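My kitchen has a recycling corner, and I'm ashamed of it. Bottles get drunk, bottles get set down next to the bin, and about once a week I get fed up and spend ten minutes crouched on the floor putting everything where it should have gone in the first place. So when people ask me which chore I'd hand to a machine first, I never say laundry. I say bottles. Please, somebody, take the bottles!

I've been following the home robot thing for a few years now, mostly as a person who hates housework and reads too many newsletters. The question I keep coming back to is a pretty boring one. Can any of them do a chore yet? I don't mean a backflip or a dance. I mean a chore, start to finish, on an ordinary afternoon with the TV on in the other room.

Picking up empties sounds like it should be the easy one. Nothing's going to break, nobody cares if the bottle gets squeezed a bit, and the target is a big open hole in the top of a basket. My nephew could do it at two (he could also take them all back out again, which was his preferred version of the game).

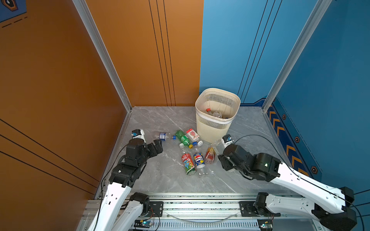

But think about what's in a pile of bottles for a minute. You've got clear plastic, which machines have had a rotten time seeing for as long as I've been reading about them, because what the camera mostly gets is whatever's behind it. You've got labels in every color, so "look for the blue one" isn't much of a plan. A crushed bottle isn't shaped like the bottle it used to be. And they roll! You bump one, and now the spot you were aiming for is three inches to the left.

I do all of this without thinking. I grab by the neck if the neck's pointing at me, around the middle if it isn't, and if two are tangled up I sort of shove them apart with the back of my hand. I couldn't write down the rules for that if you paid me. The newer approach, as far as I understand it, is to stop trying to write the rules down and let the machine learn from a whole lot of tries. I like that. It's how I learned to fold a fitted sheet, if you're willing to call what I do folding.

A reader asked me last month about the Nanov, which has been all over my feed. I went and looked at the page again. They list up to 300 pickups on a charge, and fine, great, that would cover my kitchen and probably the whole street. What I couldn't find was how many of those pickups end with the thing in the bin. That's the number I'd pay for. The Rornberg people do publish one — 368 out of 1000 on mixed household stuff, from a floor, with no help — and I saw a lot of folks making fun of it in the comments. I thought it was the most useful thing I'd read all winter. It tells me I'd still be doing most of the crouching.
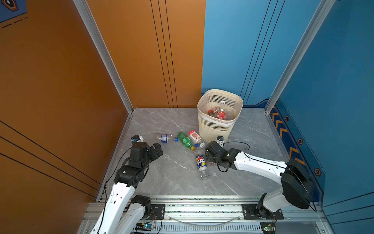

Two arms do seem like the right call to me. I went back and forth on this, because one arm is cheaper and takes up less of your house, and for bottles you can mostly get by one-handed. But then you get to tying up the bag, or holding the basket still while you push down on what's already in there, and I don't see how a single arm manages without a lot of fussing.

Speed is the other thing. I timed myself last night with the kitchen timer, and I got the whole corner cleared in 37 seconds, including one that went under the stove. I wouldn't need a robot to match that. If it took an hour while I was asleep I'd be thrilled. What I would mind is having to stand there and watch it, ready to jump in, and from what I hear from people with the early Nurora units, there's a fair amount of standing there.

So where does that leave us? I'd say a machine that picks up bottles in a space set up for it is a thing I can believe in today. One that does it on my floor, between the chair legs and the cat dish, with the bad light we've got over the sink, I'd guess is a few years off. I'd love to be wrong. If you have one at home and it's any good with empties, leave me a comment and tell me how often you have to rescue it. And if you've found a bin my family will walk the extra two feet to use, I'll take that too.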